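Home Forum > Bathrooms > Cleaning and Organizing
Thread: marble vanity, no drawers, stuff everywhere. what do you do with it all

plultidau_mom
ok so we moved into a place with a big marble vanity. one oval undermount sink, huge mirror, zero drawers. Cabinet doors under it but I have to get on my knees to reach anything so of course everything lives on top. Toothpaste, the other toothpaste, travel tubes from hotels, hand soap. I wipe it down and by night its a mess again. Trays? Cups? Something on the wall? Don't want to drill into the backsplash.

sinkside
Tray. One tray. If it doesnt fit on the tray it goes in a drawer or the trash

plultidau_mom
no drawers lol

sinkside
oh. read too fast. Tray plus a bin under the sink then

Luvov
Disagree on trays, at least on marble. Water gets under, sits there, you lift it after a month and there's a ring. Ask me how I know. Had to pay 182 to get a spot honed and repolished in my last apartment. Small footed stand if you must. Or a cup for the tubes, caps down.

sinkside
so dry under the tray? takes a second

Luvov
Nobody dries under the tray.

krishnan_k
Mod of nothing, just opinions — the half used tubes are your real problem. Pull out every tube you own and line them up. We had 3 toothpastes going at once in a house with two people. Finish one before the next box gets opened. That alone cleared half our counter.

tilegrout88
^ this. new ones stay in the BOX, box stays under the sink. Once its out of the carton somebody will use it

plultidau_mom
guilty. My kid opens the new one because the old one is "hard"

tilegrout88
Roll it from the bottom. or those little metal keys, come 2 to a pack. Mine has lasted years

halfbath_hal
Keys are junk on the plastic tubes, they spring right back. Edge of the counter works better. Lay it flat, push with the handle of the brush, done. Then fold the end over and put a binder clip on it

krishnan_k
binder clip rusts. Rust on marble = you will be sad

halfbath_hal
plastic clip then. chip bag clip. whatever

sinkside
Also is anyone going to mention hotel minis. Throw them out or use them. They are not a collection

plultidau_mom
They're for guests!!

sinkside
how many guests are using a tube the size of my thumb

zercombe
Been reading along, same kind of setup. Marble counter, white oval sink on the left, wall mirror over it, and the small stuff drifts over to the right side where there's room. Soap bottle stays on the far side of the sink and that never bothers me, it's the tubes. We were sorting toothpaste in there. Pics, the first with the tubes lying around to the right of the sink and the last with the white box opened up.

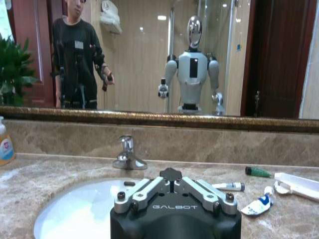
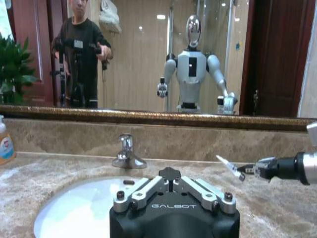
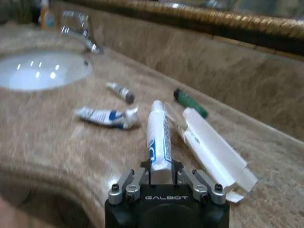
plultidau_mom
ok that is MY counter. Same beige and everything. And same squashed tube, I feel seen

Luvov
Pretty stone. Is it sealed? Drop of water, wait ten minutes, if it goes dark you need to seal it. Toothpaste is mildly abrasive so I wouldnt leave drips on there, esp near the sink where it all ends up

halfbath_hal
toothpaste is not going to hurt your marble. People have been brushing their teeth over marble forever. Vinegar will, lemon will. Don't clean it with vinegar, that's the one rule

Luvov
It can dull the polish over time. Not saying panic, saying wipe

krishnan_k
The crumpled one has some left in it I bet. I'd finish that before the new one. And flatten the carton and recycle it right then, an empty box on a counter just attracts more junk

tilegrout88
stand the good tube up in a cup, cap down. The little green one and the one with the gray cap go in a zip bag under the sink and you have your whole counter back

zercombe
I like the cup. We had one and I moved it to the kitchen for spoons, dont know why. Is glass ok or will it chip the sink

tilegrout88
heavy ceramic, wide bottom. Glass gets gross fast and you see all the goo

sinkside
still say tray

Luvov
I will fight you on this until December

plultidau_mom
Update: went through ours before dinner. Two toothpastes in the trash totally dried out, one was under the sink from the old house. Kept one open and one boxed. Hotel stuff is in a bag, fine, you win. No tray yet. Looking at a ceramic cup with little feet — does anybody know if the rubber kind of feet leave marks on light marble?

Luvov
Some do, the black rubber ones. Look for clear or felt. Felt gets nasty if it stays damp tho so clear

plultidau_mom
clear it is, thx all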